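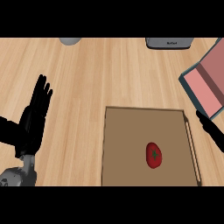 Cleaning and Re-Oiling Wooden Tabletops in Shared Rooms

Last updated: Jan 29, 2023

This guide applies to all oiled wooden tabletops in the Pendia building, including those in the teaching kitchen, the meeting rooms, and the first-floor workrooms. It covers daily cleaning, the treatment of common marks, and the full re-oiling that each table receives once a year. Departments that have bought their own tables should confirm the finish before following any part of this guide. Lacquered and painted tops are covered separately by the supplier's care sheet.

Identifying the finish

Most of the older tables in the building were supplied with an oil finish. The tables delivered under the Issahaku order are lacquered and must not be oiled or sanded. If the delivery label is missing from the underside, place a few drops of water on the surface near a corner and wait ten minutes. On a lacquered top the water will sit in beads and leave no change when wiped away. On an oiled top that is due for treatment, the wood beneath the drops will darken slightly and will return to its usual color as it dries. A recently oiled top may also bead water. When the result is unclear, treat the table as lacquered and contact Building Services.

Daily cleaning

Wipe the surface at the end of each session with a soft cloth that has been wetted in warm water and wrung out well. Work along the grain. Dry the surface at once with a second cloth. Water that is left to stand will raise the grain and may leave a pale ring.

For food residue, add a small amount of mild dish soap to the water. Go over the table again with clean water afterward so that no soap film remains. Do not use any of the following on an oiled top:

- bleach or chlorine-based sprays
- glass cleaner or any product containing ammonia
- scouring powder, steel wool, or the green side of a kitchen sponge
- furniture polish containing silicone
- steam cleaners

Disinfecting wipes are permitted in the teaching kitchen only, and only where food preparation rules call for them. Follow with a damp cloth and then a dry one. Tables cleaned in this way lose their oil sooner and are inspected in September as well as at the annual treatment.

Acidic foods

Tomato, lemon, vinegar, and wine should be wiped up as soon as they are spilled. Whole fruit and vegetables do no harm to the surface provided their skins are sound and dry. Cut produce belongs on a board or a tray. Check that the underside of the board is dry before putting it down, as moisture trapped beneath it can mark the wood within an hour.

If an acidic spill has dried, lay a damp cloth over it for two minutes to soften it, then wipe along the grain. Do not scrape with a knife. A dull patch left behind after cleaning can usually be corrected by applying a little oil to that area, as described under spot repairs.
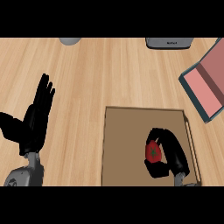

Zohreh Fallahi

Planning the annual treatment

Re-oiling takes one working day of labor and two further days during which the table cannot be used. Room bookings must therefore be blocked for three days in a row. Requests to block a room go to the bookings desk and should reach it at least 20 working days in advance. The teaching kitchen is treated during the break between terms, and its dates are set by the kitchen manager.

The room should be between 18 and 22 degrees Celsius throughout, with windows open or the ventilation running. In colder rooms the oil stays tacky for much longer, and dust settles into it. Do not place a heater near the table to speed up drying.

Materials

Building Services keeps the following in the ground-floor supply room. Sign the log for anything taken.

- Kandix table oil, clear
- Flellent sanding pads, medium and fine
- lint-free cotton cloths
- nitrile gloves
- masking tape and paper for the floor
- a dust mask for each person sanding
- a metal bucket with a lid, for used cloths

Only the clear oil is to be used. Tinted oils give an uneven color where old and new coats overlap, and the difference cannot be removed without sanding the whole top back to bare wood. One tin covers two meeting room tables or a single table of the size used in the teaching kitchen. Opened tins should be marked with the date and closed firmly, and any tin with a thick skin on the oil should be returned for disposal.

Preparation

1. Remove everything from the tabletop, including cable covers and adhesive feet. Adhesive residue may be softened with a little of the table oil on a cloth and then rubbed away.

2. Wash the surface with warm water and mild soap. Wipe it with clean water and dry it. Allow the table to stand overnight before sanding.

3. Cover the floor with paper and tape off any metal edging.

4. Sand the whole top with the medium pad, always along the grain and with even pressure. Where the top is made of separate boards, follow the direction of each board and take care not to press into the joints. Sanding across the grain leaves scratches that show clearly once oil is applied.

5. Repeat with the fine pad. The surface should feel smooth and look evenly dull.

6. Vacuum the top with the brush attachment, then wipe it with a barely damp cloth. Wait until it is fully dry.

Applying the oil

Wear gloves. Stir the oil slowly and do not shake the tin. Pour a small quantity onto a folded cloth and spread it thinly along the grain, working from one end of the table to the other. Keep a wet edge by overlapping each pass with the one before it. Include the edges and the end grain, which will take up more oil than the rest.

Leave the oil for 15 minutes. Areas that have gone dry in that time may be given a little more. Then wipe off all surplus with a clean, dry cloth. The surface should show a low sheen and should not feel wet. Surplus oil that is left on the table will dry to a sticky film, and this is the most common reason for a table being out of use longer than planned.

Allow the first coat to dry overnight. Rub down lightly with the fine pad, remove the dust, and apply a second coat in the same way. Tables in the teaching kitchen receive a third coat on the following morning. Attach the "Do not use" card to the table and to the outside of the door until the drying period has ended.

Used cloths

Cloths that have been used with oil can heat up and catch fire on their own when they are folded or bunched together. They must never be put in a wastebasket. Place each cloth in the metal bucket, cover it with water, and close the lid. The bucket is collected from the supply room by Building Services. To arrange a collection on the same day, call extension 41.

Spot repairs

Small marks may be treated at any time of year without closing the room for the full period.

Water rings. Rub lightly with the fine pad along the grain, extending slightly past the mark on all sides. Wipe clean and apply a thin coat of oil. Remove the surplus after 15 minutes.

Shallow dents. Lay a damp cotton cloth over the dent and leave it for several hours. The wood fibers will often swell back far enough that no further work is needed. Let the area dry overnight before oiling.

Ink. Wipe promptly with a damp cloth. Ink that has entered the grain may need repeated light sanding. Do not use solvent.

Scorch marks. Report these to Building Services. Deep scorching requires work with a scraper, and this is done only by the maintenance team.

Keep the repaired area free of objects until the following day. It may look darker than the surrounding wood at first, and the difference normally fades within a few weeks.

Everyday protection

Hot pans, kettles, and glue guns must stand on a heat-proof mat. Equipment with metal or rubber feet should be placed on felt or cork, as some rubber leaves dark marks that pass through the oil into the wood. Potted plants are not permitted on wooden tops. Tables near south-facing windows should be turned end to end twice a year so that the color changes evenly.

Records

After each full treatment, enter the room, the table number, the number of coats, and the name of the person responsible in the maintenance log. Spot repairs are entered on the same page under "Minor work." Damage found at the start of a booking should be reported to the bookings desk before the room is used.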